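Vorer notebook, table clearing task
22/07/2019

Carrying on from the last entry. The task sheet for Flaltdale has come through in its final form and it's close to the draft we had. The team is given a table with mixed household packaging on it and a bin next to the table, and the run ends when the table is clear or when 60 seconds have gone. Dropping something on the floor costs points. Pushing something off the edge into the bin without gripping it is allowed, which it wasn't in the draft, so the notes I made on that before can be crossed out.

What we don't yet have is a sensible order for picking. The version on the club laptop goes for whatever is nearest the jaws. That works on a tidy table and goes wrong on a heap, where the nearest thing is often holding something else up. I wanted to do the job by hand with the gripper first and write down which item I went for each time and why, then see whether any of it can be turned into rules.

Rules I set myself beforehand:
One item per grip.
No using the other hand to steady anything.
If a grip fails, open fully, back off, try again. No wriggling.
Don't look round the side of the heap. Only use what the wrist view would show.

The last one is hard to keep to. I caught myself leaning several times and marked those runs with an L in the margin of the paper sheet.

The jaws were set to the wide opening for all of this, blue pads on. Mix on the table was mostly cartons and tubs, with the foam fruit net, a brown plastic tray, a plastic cup, a wrapper and a tissue in with them. The tray I kept apart from the rest. 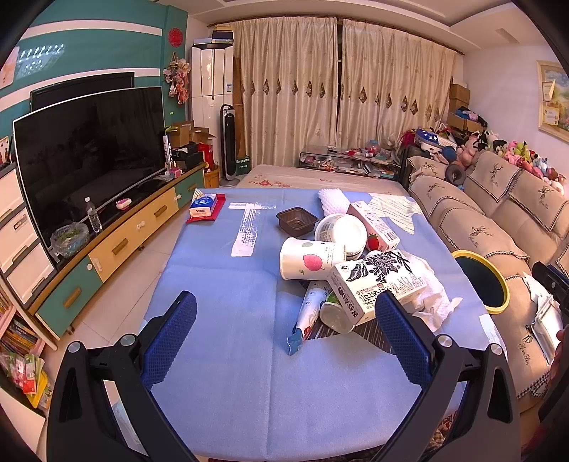
Adhiambo Kariuki: I'd leave the cartons until last. They're the easiest thing to hold and you can pick them up from nearly any side, so they don't get harder as time runs out. The soft stuff does. If a tissue gets pushed flat you've lost it, and with 60 seconds on the clock you won't want to be scraping at the cloth. Also please write down which way the jaws were turned at each grip. Last time we only had positions and I couldn't do anything with them.

Fair point about the jaw angle. I've added a column for it. On leaving the cartons, I tried it her way for the second half of the session and I'm not sure yet. A carton lying across other things has to go early whatever its shape. A carton lying on its own can wait. So the rule may be less about what the item is and more about whether anything is underneath it.

Notes by type of item, from the sheet:

Cartons. Good across the narrow way. Poor across the wide way, where the pads touch the corners first and the carton turns. If it's tilted on something, come in along the tilt and lift straight up before moving sideways. I moved sideways too soon on one run and dragged a cup with it.

Round tubs. Fine standing up. On their side they roll away from whichever jaw touches first, so both have to arrive together. By hand I do this without thinking. The arm doesn't, as the left finger closes a touch sooner than the right. Obura said he would look at the linkage. Until then, approach tubs so that any roll is towards something that will stop it.

Foam net. Easy, squashes and stays squashed. Falls slowly when let go, so release it low.

Tray. Better than I expected if gripped over one wall, one pad inside and one out. Gripping the whole width is hopeless, it bows and jumps out.

Cup. Same as the tray, over the rim. Closing round the outside crushes it, and then it sticks to one pad and won't drop.

Wrappers and tissue. Pinch from above with the fingertips almost touching the cloth. The trouble is that the cloth comes up too. On a bare table this would be a different problem. The task sheet says the surface "may be covered", which I read as "will be covered", so we should carry on practising on fabric. Pressing down slightly and then easing off before the lift helped a bit.

I did 21 runs in the end. The early ones shouldn't be used for anything, I was still getting used to the trigger. My log for the session comes to 3771 lines, far too many, and most of it is the opening sensor repeating itself while I stood there writing. I'll cut those out before I hand it over. Adhiambo, if you open the file before I've done that, skip anything where the opening doesn't change.

The bin half of the job got less thought from us than it should have. We'd been treating the bin as a point: get over the middle, let go, count it as done. With an empty bin that's good enough. Once there are a few things in it, a light container can land on top of the others and sit with one end up, and the next one has to go somewhere. Looking straight down into the bin between the fingers before letting go made a real difference to me. The yellow rim is easy to find in the view against the dark inside, so finding the opening shouldn't be the difficult bit. Telling how full it is will be.
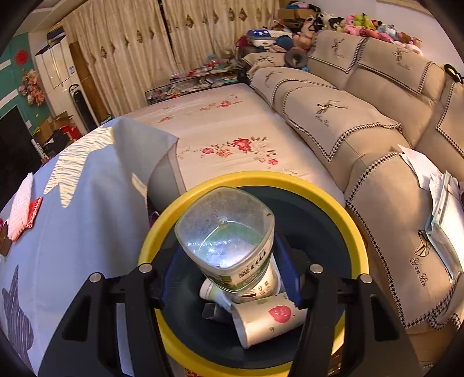
The release height matters as well. I had been dropping from well above the rim to be safe, and that's where the light things went astray. Going lower means the fingers come nearer the rim, and on the arm the wrist housing is wider than on the hand unit, so there's less room than I had. Needs measuring at Curkard on the real arm. I don't trust my guess.

Things to try, in no particular order:

Aim for the emptier side of the bin instead of the middle. Could be as simple as picking whichever half looks darker. Clear plastic will fool this.

Open slowly on release. By hand a slow opening meant the item left both pads at the same moment. A fast one flicked it off to one side, the cup most of all.

Wait a moment over the bin before opening. Costs time on every item, so only worth it if the arm is still swinging.

If an item hasn't dropped, touch the finger against the inside of the bin to knock it off. I did this by instinct more than once. The judges may not like contact with the bin. The sheet doesn't mention it and I'll write and ask.

For the picking order, here is what I propose we code up first. Look for the highest item. If it can be gripped over an edge or across a narrow side, take it. If it can't, go to the next highest. When nothing overlaps anything else any more, take the soft items, then finish on the cartons. That gives Adhiambo her order for the last part and keeps the heap from collapsing in the first part. It's three rules and I'd like to keep it at that until we've seen it fail on the arm.

Not solved: clear plastic on a pale cloth. I could find it by eye, mostly from the shine, but I know the camera loses it under the lamp in the club room. We had the same trouble with bottles in the spring and never wrote down what we did about it. If anyone has notes from then, put them in the shared folder.

The left pad is coming up at one corner. I pressed it back down and it held for the rest of the session, but it wants proper glue. We've got spare pads in the drawer with the servo horns.

Entries for September close soon after term starts, so the arm has to be doing full runs before then, even bad ones. Next session I'll bring the trimmed log and we'll go through the failed grips first, starting with the tubs.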